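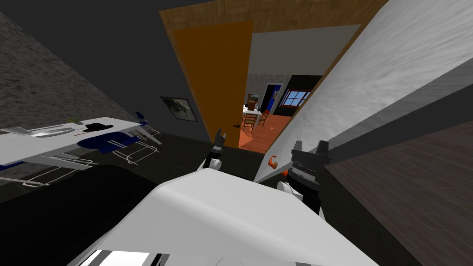 The orange door in the simulator, from the robot's own view. Both grippers raised.

The house did not exist, but Jingyi Cao had been in it for so long that she knew which way the door swung.

She had the left gripper of a machine called Gruver on the bench in front of her, and the house up on the monitor beside it. In the house, Gruver stood whole, with its two arms up and the floor running off at a slant. On the bench, the fingers lay on a towel.

"It's the wrist," Emiliano Ortuño said from the doorway.

"It isn't the wrist."

"It was the wrist in March."

"I fixed the wrist in March."

He came in and looked at the monitor. He had run the shop at Cordeiro for most of his working life and he didn't trust anything he couldn't put a wrench on. He pointed at the orange door.

"Open it."

She ran the sequence. The simulated arm went out, the fingers closed on the handle, and the door moved as it should. She ran it again, with the same result.

"Now the real one," he said.

"The real one is in pieces, Emiliano."

"Before it was in pieces."

Before it was in pieces, Gruver had closed its left fingers on the handle of a test door and let go again at once, every time, as if the handle were hot. The right hand did the same job without complaint. The customer, a care home in Flinitz, wanted the machine back by morning. It carried linen there, and opened doors, and the residents had opinions about it.

Jingyi picked up the first finger and turned it under the lamp. The pad was worn smooth at the tip. She peeled it off, scraped away the old glue with a plastic blade and wiped the metal with alcohol. The second pad came off in two strips. New pads went on, and she clamped them and set the timer.

While the glue cured she opened the drive housing. There were four screws, and one of them was not the same as the others. She held it up.

"Yours?"

Emiliano took it and put on his glasses. "That's an old Prinoder screw. We used up the last of those years ago." He turned it over. "It's too long."

She looked down into the hole with a light. The end of the screw had been resting on the force sensor cable. The insulation had a dent in it but the wire underneath was whole. She plugged in the meter and read the sensor with nothing touching it: 200. She laid the screw back in the hole and turned it down by hand. The reading climbed to 400 and stayed there.

"So it thought it was squeezing," he said.

"It thought it was squeezing before it got to the door."

"And your house wouldn't know that."

"There's no screw in the house."

He nodded. She waited for him to say more about it, and he went and found a short screw in the drawer instead.

She replaced the cable anyway. It was a fussy job, with a bend near the connector that had to be made with tweezers, and she made it badly the first time and had to pull it out. Emiliano held the lamp. He was good at holding the lamp. When the housing was shut she put the fingers back on, set the torque wrench to 2 and went over the finger bolts in the order on the card, then over them again.

They bolted the gripper to the arm together. She zeroed the sensor with the hand hanging free, moved the fingers open and closed, and zeroed it again. Then she sent Gruver to the test door, a plain gray slab on a steel post at the end of the shop.

The left hand closed on the handle. It held. The door came open and there was the back wall, and the mop bucket.

"Again," Emiliano said.

She did it again, and then many more times, until the clock over the parts cage said 2045 and he went to get his coat. She filled in the log. Under cause she wrote: screw, wrong length, resting on sensor cable. Under fitted by, she had to go back through the file to find the last person who had closed that housing.

It was her own signature, from March.

She looked at it for a while. Emiliano was standing behind her with his coat on, reading over her shoulder.

"I told you it was the wrist," he said. "More or less."

She taped the long screw to the page and signed underneath. Then she shut down the house, with the orange door still standing open, and went to bring the van around.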